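The Flirkham Weatherproof Box, and why I keep selling it

I've had this little shop long enough to get fussy about what goes on the shelf. The Flirkham is a gray cast-metal enclosure for outdoor wiring, and I'd put one on my own garden wall (I did, back in July, next to the pond pump!). It comes as a base and a separate lid, and the gasket is in the bag with the screws.

I get asked about tools a lot. Any small cordless screwdriver will do the lid, just go easy at the end and finish by hand.
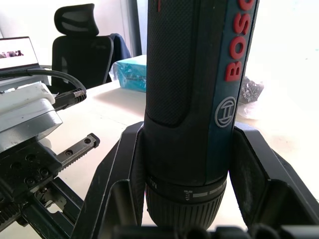
What you get

Base, lid, gasket, five screws (one's a spare, you'll thank me)
Weight: 358 g without glands
Finish: textured gray
Glands sold separately, and I can drill up to 20 boxes per order if you send me a sketch

The shape goes back to a 1973 catalog my old boss Leopold Stöckli kept under the counter, and I still like it better than the plastic Okerent ones. Those are cheaper, sure, and fine in a dry basement.

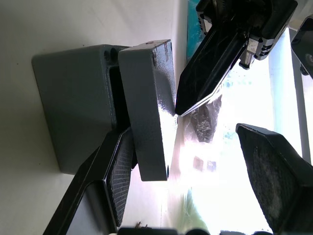 Cuvus, September 26, 2023

New batch is in! Waltraud Frei wrote to ask if the old gaskets fit the new lids. They do, and I've got a drawer full of spares, so just add a note to your order. Shipping is the same as before, and I pack everything myself in the evenings.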